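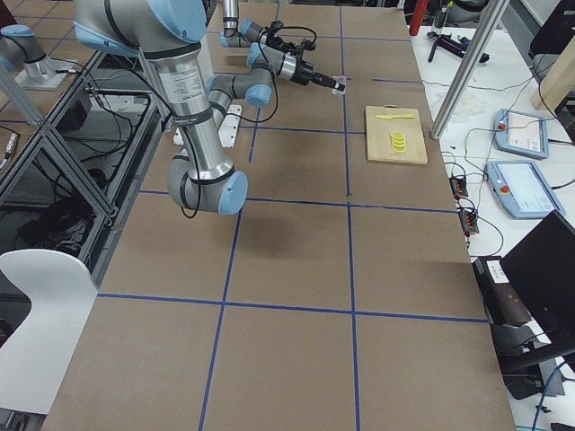
Genalyn Villanueva wrote to ask whether you need any coding to teach an arm with the Furnholm kit. None at all! You take hold of the hand controller, the arm follows, and every move is saved as you make it.

## Furnholm Teaching Kit

We love watching people get their first clean grasp (it usually comes sooner than they expect). Drinks prep is a favorite practice job because it mixes fruit, metal and glass, and each one wants a different touch.

- Hand controller with finger-level grip control
- Recording software, stores up to 200 demonstrations per task
- 3 grip force settings
- Works by remote control or by guiding the arm by hand

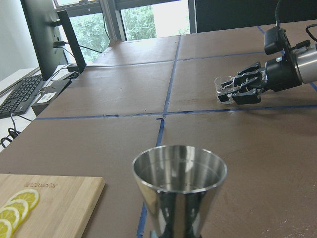 *Drinks task: glass in the gripper, metal cup and lemon slices on the table.*

Start with the lowest force setting for glassware, and keep your first runs short. Part no. 3330, spare grip straps sold separately by Ostby.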